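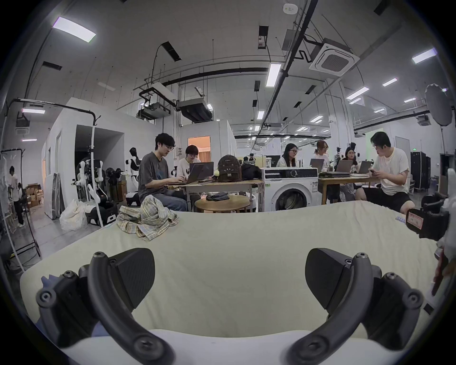

How tight should the finger joints on a hand-held gripper be?

Tight enough that the tips meet in the same place every time, and loose enough that the return spring opens them fully without help from the thumb.

September 16, 2018

Workshop all day, bar an hour for lunch and the hardware shop. Main job was the finger joints on the Relier. Second job was the zero drift, and I now think the two are the same fault.

Symptoms first, so I have them written down in one place. With the fingers shut the pads met cleanly when I held the gripper level. Tilted to the left, the left pad dropped slightly and the pair closed with a step between them. Tilted to the right, the step was smaller and went the other way. The angle sensor on the lever shaft gave a shut reading of 1355 on the bench yesterday evening. This morning it gave something a little higher, then a little lower, then 1355 again. Fully open it reads 1603 and hardly moves from that. So the open end is stable, sitting as it does against a hard stop, and the shut end wanders, where the only stop is the other finger.

Took both fingers off. The bores in the printed arms had gone slightly oval. I had been running the bolts directly in the plastic, which was always meant to be temporary and has been temporary since spring. The thread was acting as a file. Grey dust on the shank of both bolts, more on the left.

Drilled out the bores and pressed in plain bronze bushes from the Abbasi box. They are a shade longer than the arm is thick, so when the bolt is done up it clamps the bush and leaves the arm free to turn. The first one went in crooked. I was using the vice without a guide, which is lazy. Warmed the arm, pushed the bush out, and did it again with a length of rod through the middle to keep it square. The rest went in without trouble. A drop of light oil in each, wiped off.

Reassembled with thread lock on the bolts, the weak kind. Note for next time: put the spring in before the second finger. I did it the other way round, again, and had to strip one side to get the hook over its peg.

After that, the side play at the tips was too small for me to measure with the feeler gauges at the workshop, whose thinnest blades went missing some time ago. Shut reading 1355 on every close I tried, level and tilted. I am treating that as good until the long run says otherwise.

The housing is still the old print. The curve at the back is comfortable enough but the wall is thin near the cable exit and it flexes when I squeeze hard. It does not affect the reading as far as I can tell. I would like to thicken it and move the screw bosses inward so that the seam does not sit under the palm. That is a whole reprint, and the printer at Ikent is booked solid, so it waits.

Lunch. Bought a bag of washers and a tube of contact glue.

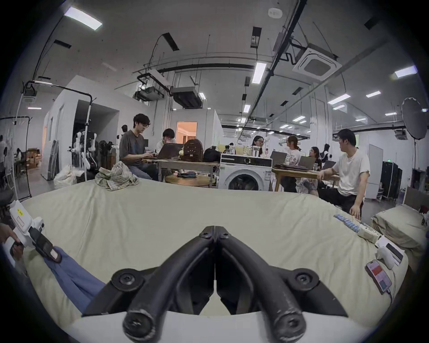 In the afternoon I went back to the logging. Pulach samples the lever angle at its own rate and stores camera pictures at 30 a second, and until today it matched the two by order of arrival. That works while the machine is idle. When the disk is busy the pictures come late and the angles do not, so the log shows the fingers shutting before they are seen to shut. I had put this down to slack in the joints, and spent two evenings on that idea which I could have spent on the bushes.

Changed it so that each angle and each picture carries a stamp from the same clock, taken at the moment of capture and before anything is queued. Matching is then done afterwards, nearest stamp to nearest stamp, with a warning if the gap is longer than one picture. The code is shorter than what it replaced. Ran it with a large copy going to the same disk on purpose. A few warnings at the start and then none. The start-up warnings are probably the camera settling its exposure, and I have told the program to throw away the first second of every take.

Tried it on cloth, small boxes and a phone cable. Cloth is easy and always was. The pads pinch a fold and the angle settles just short of shut, by an amount that depends on how much cloth is in there, which may be useful later. Boxes are fine if gripped across the short side. Across the long side the wedge of the pad meets the edge of the card and slides. The pad face wants a softer layer. I cut two pieces from an old mouse mat and glued them on with the new glue, which needs overnight, so no result on that today. The cable is poor. It rolls along the faces and drops out below the tips. A shallow groove down the middle of each pad might hold it, but a groove would also give up some of the area that makes the cloth easy. Left it.

The label on the cable plug has come off again. Wrote the pin order on the inside of the battery cover in marker instead: red supply, black ground, yellow signal. The yellow goes to the middle pin. I have had it on the end pin once and would like not to repeat it.

Weight is creeping up. The bushes add little, but the longer bolts and the thicker strap are noticeable after a while, mainly in the wrist. Some of the ache is balance, as the camera sits high and forward of the hand. Moving the battery to the back of the housing would help more than shaving plastic off anything. Another item for the reprint.

Set up the wear test before leaving. A motor and crank pull the lever through its full travel and let it go, 2000 cycles, with the shut reading written to file each time. The crank had a knock in it which I traced to the motor mount, one screw loose. Nipped it up. Taped a note to the rig asking people to leave the switch alone.

To do: read the wear file before touching anything. Check the glue. Order longer springs from Abbasi and a set of feeler gauges for my own drawer. Redraw the housing with the thicker wall, the bosses moved and the battery at the back. The second gripper still has its bolts running in plastic and needs the same bushes, and I have enough left for one side of it.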